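Dollis cell is back up, sort of. What went wrong and what we're changing

Posted 13th September by Samira Abu Hammour

Quick one, because I've been asked four times in the hallway already. Yes the two-arm cell stopped. Yes it was bad enough that we pulled the power. No, no one got hurt.

Short version. We were partway through a run of 300 disc sorts on Dollis, the disc job we do for Woda. Pick up a disc, set it where it belongs, next. It got to 282 and the left arm quit listening. Not stopped, just slow to listen. It carried on to the old target while the right arm was already moving over for its own pick. Si-eun Lim was at the keyboard and hit stop in software. Nothing for a good second. She went for the big red button and that did it. Grippers never touched, but they were close, closer than I want to see again.

Ye-ji Yook went through the logs that night. Left arm was dropping messages, and when it drops enough of them the controller is supposed to hold position. It didn't. It kept replaying the last good command. That hold setting got switched off back when we moved to the new Omberg controller software and was never switched back on. That's on us, the release notes even mention it.

Why was it dropping messages at all? Cable. The loop at the wrist had been tied too tight and every time the gripper tipped down it tugged on the plug. Rocío Lorente found it by wiggling, 9 dropouts in one minute of wiggling. New cable is on, with a bigger loop.

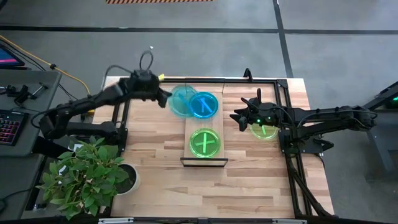

The two-arm cell with the discs out. Left gripper is over the teal one, right gripper over the pale green.

So, changes, effective now:

- Hold-on-dropout is ON for both arms. Do not turn it off to "just test something".
- Wrist cables get a tug check before each run. Fingers, ten seconds, done.
- Only one arm past the center strip at a time untill Ye-ji signs off the new timing. Yes it's slower. Woda knows.
- Software stop is not a safety stop. If you're running the cell you stay within reach of the button. No wandering off for coffee.
- Stay behind the floor tape when the arms are live. I have seen feet.

Still open: why software stop took so long. Seul-gi Seok thinks the stop message was stuck in the same queue as everything else, which would explain it, but we havent proved it. She's rigging a test on the bench with one arm and nothing to bump into. If she's right we need a separate line for stop and that means a part order, so October at best.

The spare cable set was $2,360, before anyone asks. We bought two.

If you had a near miss on this cell and didn't write it up, write it up now. Won't be in trouble. Form's in the usual place, or just grab me.

More when Seul-gi has numbers.

14 likes · 6 comments · 2 shares

Recent items
Vrettos demo moved to the big room
Who has the torque wrench
Badge readers: new codes for the side door
Omberg update, read before installing

Shop Floor News is put together by the cell team. Send items to Samira. Back to top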